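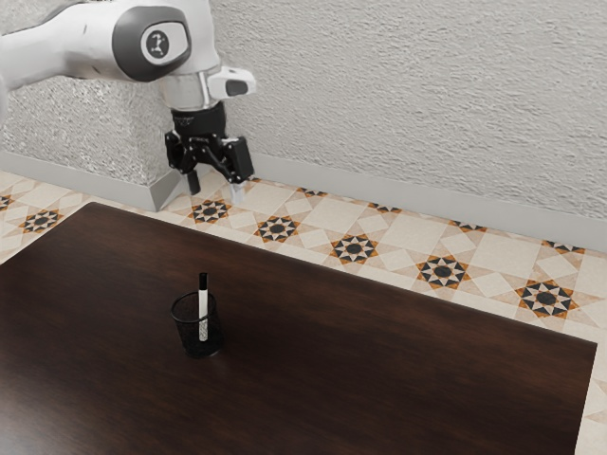

Chapter 4: One Pen, One Cup

The arm project that runs through this book began in a shared workshop in Kasthorpe, where Satish Gautam proposed teaching an arm to handle a marker. He allowed two evenings for it. The notes from that build run to 83 pages, and most of them concern the cup.

A marker in a pen cup is a rude little problem. It leans wherever it likes, and the rim stands guard over the part you would most like to grab. Before the real arm moves at all, we will work in simulation, where a bad guess costs you a restart and some pride.

Start with the view from the gripper. Up close, a polished tabletop gives you shine and wood grain in generous amounts and very little to measure by.
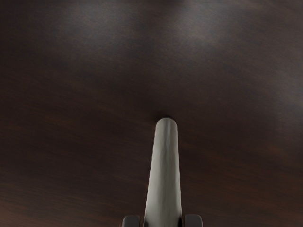 Ayman Abdel Rahman objected to this order of work from the first meeting: get the overhead view right, he argued, and leave the close one until the arm can find the table. Readers who side with him may do Section 4.2 first. The code will run either way – the arguments will too.

By the end of the chapter you will have run over 1000 simulated attempts and saved the failures, which are the useful part. We begin with the cup. 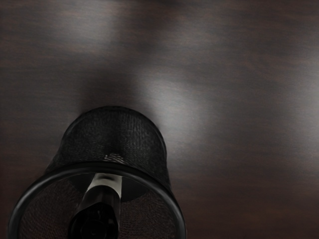
Figure 4.3. Mesh pen cup and marker, seen steeply from above.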